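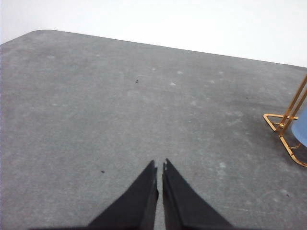
One parent on the Tramton list wrote back that a sewing club is fine but her kid won't sit still for 80 minutes. Fair. Start with that. Read it out, let them laugh, then say she's right.

February 14, 2018
By the Orkham Stitch Room

OPENING (keep it short, last time ran over)
- who we are, where we are: Orkham, upstairs from the old Skallgate shoe shop
- after school felt and hand sewing, ages seven and up
- ask the room: who learned to sew at home? hands. who learned at school? fewer hands, usually
- do NOT do the button story, they heard it in August

WHY HAND SEWING FIRST
Machines are fun, kids all want the machine. But the needle slows them down and they see what a stitch does. Running stitch, then backstitch, then blanket stitch. Stop there for the first term. Really. We tried adding chain stitch and lost half the group to knots.

Felt is forgiving. Doesn't fray, no right side or wrong side, cut it any shape you like. Wool blend if you can pay for it. The cheap stuff pills and the needle drags thru it.

BACK TO THE 80 MINUTES
We cut the session up. Snack in the middle, not at the end. Cutting out before snack, sewing after. Kids who finish early sort the scraps by color, they love it, no idea why.
Up and walking about is OK as long as the needle is parked in the pincushion. Say this one slowly. Best rule we have.

MONEY SLIDE
- 84 kids through the door since we opened
- $153 for the starter kit, covers one table for a term: needles, thread, felt, good scissors
- scissors are most of that. don't cheap out, blunt ones hurt hands and kids give up
- Sarpong remnant shop lets us go thru the end rolls, ask your own local shop, worst they say is no

THINGS THAT WENT WRONG
Threading. Took up the whole first meeting, two grownups threading for a full room. Now we pre-thread a dozen needles and stick them in a sponge. Bigger eyes too, chenille needles.
Patterns too small. A mouse with ears the size of a pea, tears all round. Nothing smaller than your palm now.
Taking work home: it dosn't come back. Keep it in named envelopes till it's done.

IF TIME
Pass the sample bag round, 3 bookmarks and the owl. Get the owl back!
Questions. Someone will ask about left handers: sit across from them so they can mirror you, works fine.
Sign up sheet is by the door, tell them twice.

Recent talks
Mending night: what to bring
Starting a yarn swap in Tramton
Quilts from old shirts
Spring fair tables, Skallgate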